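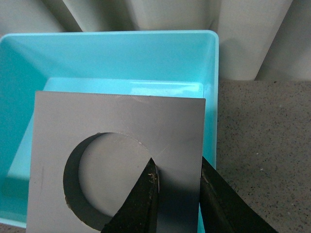
Photo: Boonsong Saengthong

Sorting trays for flat parts — what is everyone using?

boonsong_s
Right, I have finally started on the big box of odds and ends under the bench and I'm having a lovely time with it. The turquoise tray is the one I've settled on for flat pieces. The grey plate with the big round hole is the first thing to go in, and it's exactly the sort of part that used to drive me mad. Too wide for a drawer, too thin to stand up by itself, and always at the bottom of the pile when I wanted it!

I bought the tray in December with a few others from Stostmont, the little hardware place near me, and I wish I'd done it years ago. It's shiny, it wipes clean and a grey part shows up on that blue straight away. Before this everything lived in a brown cardboard box and I spent half my evenings with a torch.

So: trays, drawers, hooks, what do you all do with plates and panels?

marrowfat
Love that colour. Mine are all black and I regret it every single time I drop a washer in one.

For anything with a hole that size I'd go straight to a hook on the wall. It comes with its own hanging point — use it! I've got a row of pegs over the bench and the flat stuff just hangs there like saucepans.

tilly_sheds
Disagree about the hooks, sorry marrowfat. I did that for a whole winter and every piece ended up with a shiny worn patch where it swung against the next one. Flat in a tray is kinder. If you have to stack them, put a bit of felt or an old tea towel between.

marrowfat
Space them out then! Mine don't touch. I will admit I've got a long wall.

Piston
What's the plate made of? If it's metal you could line the back of a cupboard with magnetic strip and be done with it. If it's plastic ignore me.

Also, is that another disc under the hole or part of the same thing? I can see a lighter grey circle through there and I can't work out whether they belong together.

boonsong_s
Good question, Piston, and I'm keeping the two together until I've decided. The label came off the bag ages ago. I haven't tried a magnet on the plate yet, so I'll do that this evening. It has a matt finish and a few light scratches, nothing I'd lose sleep over.

Piston
Keep them together for certain. I once split up a plate and its disc because they "obviously" weren't a pair and spent 41 minutes the following month looking for the disc. I know it was 41 because my daughter was timing me.

yap_and_co
Hello from a fellow tray person! I have 60 of them now (I know, I know) and colour is the thing that made it work for me. Blue for flat parts, yellow for anything with a thread, clear for the bits I can't name. You stop reading labels after a week or so and just reach for the right colour.

tilly_sheds
60! Where do they all go?

yap_and_co
On a Bremard rack along the back of the garage. It's 700 mm deep, so I get two trays one behind the other on each shelf. The back ones are for things I only need once a year.

quietcorner
I'm going to be the grump here. Trays are great until you fill them. An open tray collects dust, and then other things, and by spring it's the same cardboard box in a nicer colour. Drawers with a front on them keep you tidy, and you can still put a blue tray inside the drawer if you like the blue.

marrowfat
I think that's a fair point, but you can't see into a drawer. Half the joy is walking up and spotting the thing at once.

quietcorner
Half the joy for you, perhaps. I like not seeing it.

boonsong_s
Ha, I'm somewhere between the two of you. I do need to see things or I forget I own them and buy another. But the dust is real, so I might lay a sheet of clear plastic over the top row.

yap_and_co, did you measure the trays before you got the rack? I've got 815 mm between the door frame and the end wall, and I'd love to get a proper rack in there and stop piling them on the bench.

yap_and_co
Measure across the rim and not the base, because the sides slope and you'll come up short otherwise. I found that out with the rack already screwed to the wall. Leave a finger's width each side as well so you can get them out.

tilly_sheds
And check which way the door opens! Mine catches the bottom shelf.

boonsong_s
Door opens outwards, thank goodness. Tape measure is coming out after tea. I'll post again when the rack is up, and I'll let Piston know about the magnet.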